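Bancada de inox, cogumelos secos e uma célula que parava sem motivo aparente

Passei boa parte de setembro às voltas com a célula de triagem da Okoro. O trabalho dela é separar cogumelo seco por tamanho e tirar os fragmentos de pé, e quem a vê funcionar uma manhã inteira acha que está tudo bem. O registro de falhas dizia outra coisa: 257 paradas por "objeto não confirmado", a maioria depois do almoço.

O braço é um Vurkari de seis eixos, com garra de dois dedos e pontas de silicone. A visão fica por conta de uma câmera fixa sobre a mesa e do software da Gorix, na versão que veio com a célula. Não mexi em nada disso no primeiro dia. Comecei pela parte chata, que é conferir o que mudou desde a última calibração. Alguém tinha reapertado a base do suporte da câmera e não anotou. Com a régua de alinhamento, achei um desvio pequeno na direção da janela, suficiente para a garra fechar fora do centro nas peças menores.

Refiz a calibração extrínseca com o alvo quadriculado em 100 posições. O procedimento do manual pede menos, mas a bancada é de aço escovado e o reflexo estraga uma parte das leituras. Descartei as ruins e o erro residual caiu para dentro da tolerância. As paradas diminuíram. Não sumiram.

O Efe Adebisi, que cuida da parte de percepção, sugeriu olhar os dados em vez do hardware. O modelo de pega foi treinado com 200 exemplos de peças inteiras, chapéu para cima, luz constante. O que chega à mesa é outra coisa: cogumelo partido, virado, com a parte oca voltada para a câmera, fiapos de pé espalhados ao lado. O classificador via a cavidade escura, tomava por sombra e recusava a pega. À tarde, com a luz entrando de lado, piorava.

Decidimos então ampliar o conjunto com manipulação humana, gravada do ponto de vista de quem trabalha, em cozinhas comuns. A ideia é simples: a mão resolve a pega ambígua sem pensar, e a forma como os dedos fecham por cima da peça diz à rede onde vale a pena tentar. Usamos bancada de inox de propósito, para manter o mesmo tipo de reflexo da célula.

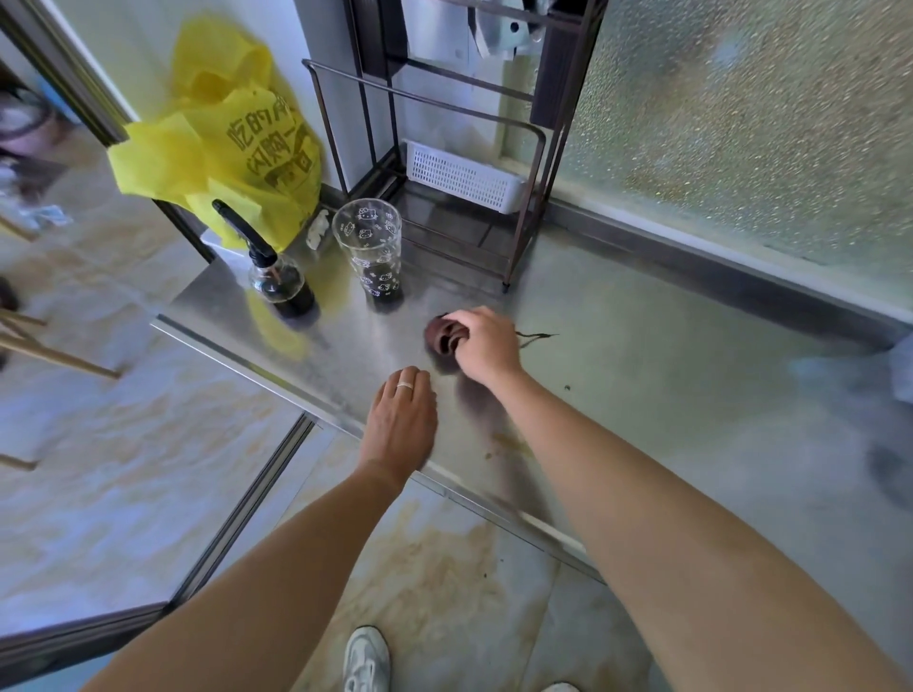 A anotação deu mais trabalho do que a gravação. Marcamos o instante de contato, o instante em que a peça deixa a superfície e a orientação aproximada da palma. Fragmento de pé ganhou classe própria, separada de "resíduo", pois o braço precisa recolher o primeiro e ignorar o segundo. Migalha pequena fica como fundo. No total foram 1.565 pegas aproveitáveis depois da limpeza. As descartadas tinham quase sempre o mesmo defeito — os dedos tapavam a peça por completo e não havia como marcar o contorno.

Dois detalhes de configuração que me custaram tempo e que deixo aqui para consulta. O primeiro: a exposição automática da câmera fixa tem de ser desligada antes de carregar o modelo novo. Se ficar ligada, a imagem escurece quando o braço entra na área de trabalho e o limiar de confiança deixa de valer. O segundo: o parâmetro de força da garra volta ao padrão de fábrica sempre que se troca o perfil de ferramenta. O padrão esmaga cogumelo seco. Salvei um perfil à parte, com a força reduzida, e travei a edição.

Aproveitei a célula parada para a manutenção de rotina. Troquei as pontas de silicone, já polidas pelo uso, limpei a guia dos dedos com pano seco e refiz o zero da garra. O cabo do sensor de força roçava na carenagem do quinto eixo. Não estava rompido, mas a capa já tinha marca. Passei o cabo por fora, com duas abraçadeiras e folga para a rotação completa.

O conector do lado do controlador é Grekuneck, de trava lateral, e pede atenção: entra até o fim sem travar e parece encaixado. Puxe de leve depois de ligar. Encontrei o nosso solto, e isso explica pelo menos uma parte das falhas intermitentes que eu vinha atribuindo à visão.

O modelo novo está carregado e a célula voltou à produção em velocidade reduzida. Falta repetir o teste da tarde com o difusor montado na lateral da janela e comparar os registros com os de antes. Falta também decidir o que fazer com peças sobrepostas, que por enquanto o braço empurra para separar, às vezes para fora da mesa. O Efe quer resolver no planejamento de trajetória; eu prefiro uma vibração curta na calha de entrada. Vou testar primeiro a calha, que só exige trocar um suporte e refazer dois furos.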